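Estley Opens Its Home Storage Advice Line to Renters Across Nodbridge

NODBRIDGE, 14 May 2026 – Estley, the family-run home storage company that has been helping people find room for their things from its shop on Drundimley Street, is opening its free advice line to every renter in Nodbridge, whether or not they have ever bought so much as a coat hook from us. The line was first set up last November for customers who had questions after a delivery, and it grew from there in a way that has made all of us very happy.

Most of the people who call are not asking where to put a shelf. They are asking how to live in a place they can't drill into, or how two grown-ups and a baby can share one closet until the lease is up, or what to do with a grandmother's dishes when the kitchen has a single cupboard and the door of that one sticks. We love these calls, and we have taken 1000 of them so far.

"My first apartment in town had a hallway, a stove and very little else, and I kept my winter boots in the oven until a neighbor took pity on me," said Haris Hayat, founder of Estley. "So when somebody phones and says they are embarrassed about the state of the place, I tell them about the boots, and then we get down to it. You would be surprised how far you can get in one evening with a table, a drawer box and a bit of company on the other end of the phone!"

Starting this month, callers can book a conversation of 38 minutes, a length we settled on after plenty of trial and error (half an hour always ran over, and a full hour left people too tired to move anything afterward). An adviser will talk through one room, or one corner of one room, and follow up with a short written plan. The plan lists what to keep close at hand, what can go up high or under a bed, and what might be happier in someone else's home. It does not include a shopping list unless the caller asks for one.

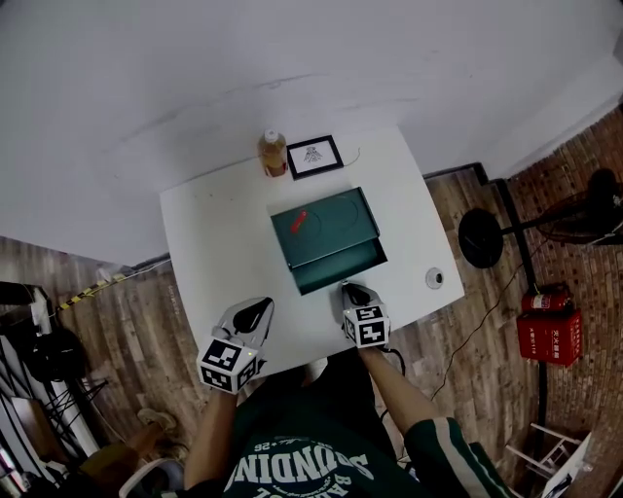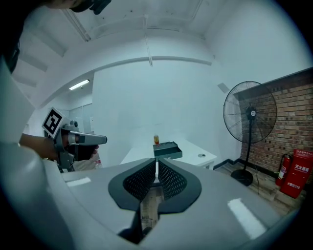
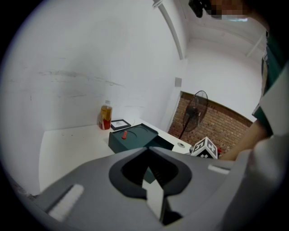 First picture: a teal metal drawer box on a white table.

Along with the advice line, Estley is bringing back Bugti, its lending shelf, which spent the winter packed away while the shop floor was being repainted. Bugti is a collection of 100 boxes, crates and folding racks that Nodbridge residents may borrow for up to 4 weeks, free of charge, to see whether a piece suits them before they spend money on one of their own. Plenty of people borrow a box just for a move, and that is perfectly all right with us too. We only ask that things come back clean and with their lids.

"The nicest part of my job is the second phone call," said Heriberto Meléndez, who leads the advice line. "Someone will ring back to tell me they found the good scissors, or that their son now does his homework at the table where all the mail used to pile up. I had a lady on the line for most of her lunch break telling me about her button collection, and I would happily have listened through dinner."

Conversations are offered in English and Spanish, on weekday afternoons and evenings. Renters can book by calling the shop or by stopping in at the front counter, where there is usually coffee on. Borrowers for Bugti should bring something that shows a Nodbridge address; a piece of mail will do nicely. Larger racks can be held for pickup at the side door, which is easier for anyone coming with a cart or a stroller.

About Estley

Estley sells and repairs shelving, drawers and storage boxes for small homes. The shop is on Drundimley Street in Nodbridge, next to the bakery, and the staff are always glad to talk over a tricky closet.

Press contact: Heriberto Meléndez, Estley, Drundimley Street, Nodbridge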